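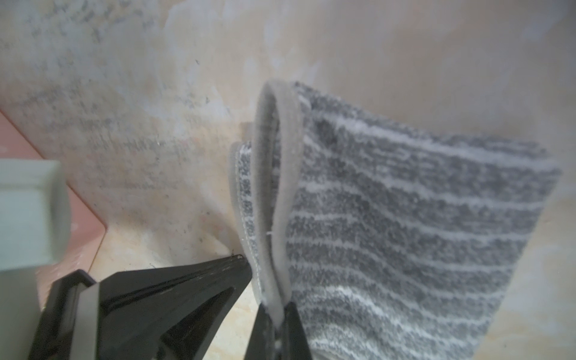
Eleições regionais de Sastudholm

As eleições regionais de Sastudholm escolhem os 37 membros da assembleia e, indiretamente, o chefe do governo regional. Realizam-se a cada quatro anos, em turno único, com listas fechadas e um só círculo eleitoral.

Sistema eleitoral

Os mandatos são distribuídos pelo método de D'Hondt entre as listas que alcançam pelo menos quatro por cento dos votos válidos. Cada lista precisa de 300 assinaturas de eleitores recenseados para ser admitida. A votação decorre em 234 secções, a maior parte delas instaladas em escolas.

Desde a revisão do estatuto regional, o chefe do governo é eleito pela assembleia na primeira sessão, por maioria absoluta. Se nenhum candidato a obtiver, há segunda votação entre os dois mais votados. 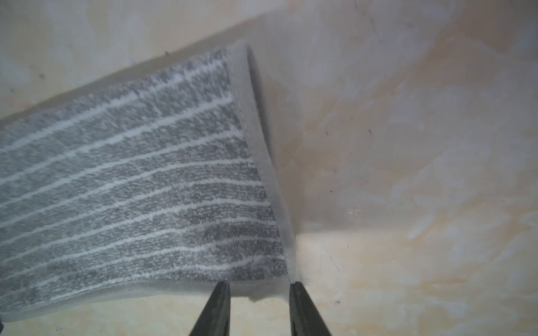

Campanha mais recente

A votação foi marcada para 20 de fevereiro. O chefe do governo cessante, Silviu Olteanu, da União Cívica, concorreu a um terceiro mandato. O principal adversário foi Manouchehr Mirzaei, antigo presidente do município de Warnorano, à frente de uma coligação de três partidos.

Os transportes e o preço da água dominaram os debates. Olteanu defendeu a concessão da rede de autocarros, aprovada em julho do ano anterior.

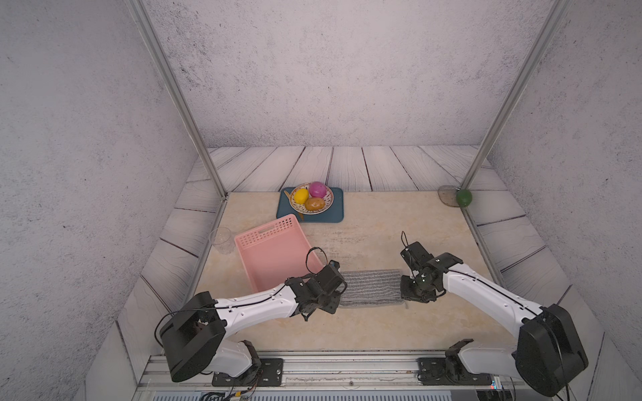

Mirzaei propôs a sua anulação e o regresso à gestão municipal. Charoen Kamolrat, candidato independente, fez campanha quase só nas freguesias rurais e recusou participar no debate televisivo.

Resultados

A coligação de Mirzaei venceu por 1.747 votos, mas ficou sem maioria absoluta. A União Cívica pediu a recontagem em Warnorano, que não alterou a distribuição dos mandatos. 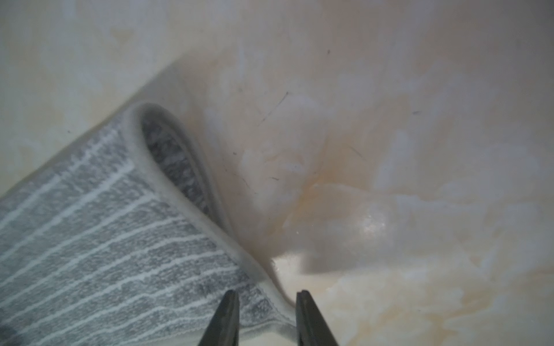
As negociações para formar governo duraram cinco semanas. Mirzaei foi eleito na segunda votação, com o apoio da lista de Kamolrat, que ficou com a pasta da agricultura. Olteanu deixou a direção do partido e foi substituído por Muthu Shetty.

Ver também: Assembleia Regional de Sastudholm; Município de Warnorano

Contacto | © Todos os direitos reservados | Voltar ao topo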